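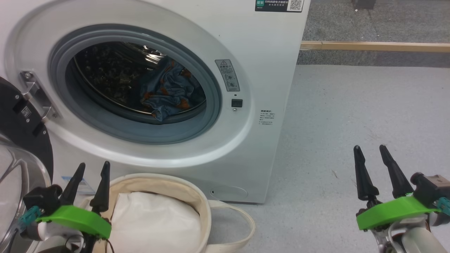
4.2 Emptying the drum

Emptying a front-loading machine is often treated in the literature on housework as the short gap between the wash and the drying. In our households it was a task with its own order and its own small decisions, and it was done differently from loading. Loading was quick and mostly one-handed. Clothes were pushed in by the armful, and the person rarely looked inside. Emptying took longer, called for bending or kneeling, and usually ended with a look or a feel round the inside of the drum.

We observed laundry in six homes, all with a front loader standing on the floor and none with the machine raised on a plinth. Each home was visited several times between the start of the spring term and the end of April. Anouk Aerts and Hemant Dixit made the visits and wrote the field notes. Lurdes Baptista coded the notes without having been to the homes. Where her reading differed from that of the person who had been there, the passage was discussed and the code agreed between them.

We use "basket" for any open container that laundry is carried in, whether rigid or soft, and "lip" for the lower part of the rubber door gasket, where the fabric passes on its way out. Participants had their own words for the second of these, among them "the rubber", "the fold" and "the gutter".

4.2.1 Where the basket goes

In most of the homes the basket was put down in front of the machine before anything was taken out. The open door decided how near it could stand. A door hinged on the left swings out over the floor on that side, and a basket pushed up against the front panel there has to be moved again when the door is closed. People who had used the same machine for years put the basket slightly away from the hinge side without looking. Those who had moved house recently were more likely to bump the door with the basket, shift it, and start again.

Soft baskets behaved differently from rigid ones. A canvas basket will stand up when there is something in it, but an empty one tends to lean or fold, and two participants told us that they put a large item in first for that reason. A sheet or a bath towel was the usual choice. It held the sides out, and the smaller things could then be dropped on top without aiming. Figure 3 shows a basket of this type in front of an open machine, with a white fabric item filling most of its opening. The long handles of canvas baskets were liked for carrying and disliked on the floor. They lay wherever they fell, and people stepped on them or caught a foot in the loop when they stood up. One participant, Ashok Nishad, tucked both handles under the basket every time. He did not remember having decided to do so.

4.2.2 The order of removal

Large items came out first in nearly every load. This was partly a matter of what could be reached: after the spin, sheets and towels tend to lie across the opening with smaller things wrapped inside them. It was also a matter of preference. Participants said they liked to "get the bulk out" and then see what remained. Devendra Yadav, who washes for a family and does most of it before breakfast, described the first pull as the only one that needed both hands.

What followed was less regular. Some people took the rest in handfuls. Others picked the pieces out singly and shook each one before letting go of it. Shaking was more common where the clothes were going on a line, and we saw little of it where they were going into a dryer. In one home the shirts were left until last on purpose and carried over the arm, so that they never went into the basket at all.

Pieces that dropped on the floor between machine and basket were picked up and put in with the rest. Only one household sent such pieces back for another wash, and only when the floor had not been swept.

4.2.3 The lip

Small and thin garments gather at the bottom of the opening. The drum tilts or curves away behind, the rubber stands a little proud in front, and a light garment can settle between the two. In Figure 3 a blue garment with an orange and brown print lies at the lower right of the opening, bunched against the gasket. A printed or coloured piece in that position is easy to see against grey rubber and dark steel. Our participants had more trouble with black socks and with grey underwear, and several of them checked the lip by touch for this reason.

The check took two forms. In the first, the person ran a hand along the inside of the fold from one side to the other. In the second, they turned the drum by hand through part of a circle and watched for anything that fell. Turning the drum found items stuck to the upper wall, which a hand along the lip would miss. No participant used both methods regularly. Those who turned the drum had in most cases learnt it after finding an old sock in a later wash.

Nothing on the machines helped with this. The labels around the opening dealt with safety and with the use of the door, and the participants we asked could not say what was printed on theirs. The same was true of the cover of the drain filter, low down on the front panel. Four of the participants knew it was there, and two had opened it. When we asked where a lost item might go, the filter was mentioned less often than the machine "eating" it.

4.2.4 The door afterwards

Practice with the door was the point on which members of one household most often disagreed. Some closed it as soon as the drum was empty, to clear the floor. Others left it open for the rubber to dry, sometimes until the evening. In the two narrowest rooms an open door blocked the way to a cupboard, and a half-closed position had been settled on, with the door resting near the latch but not caught. Participants in these homes nudged it back with a knee or a hip as they passed, usually with the basket in both hands.

4.2.5 Limits of the observations

The homes were few and were found through people we already knew. All the machines were front loaders, and we can say nothing about top loaders, where the reach is downward and there is no lip of the same kind. We did not weigh the loads. We also did not ask participants to wash anything they would not have washed that day, with the result that bedding appears less often in the notes than everyday clothes. The presence of a visitor may have made the final check of the drum more thorough than usual, and two participants told us that it had.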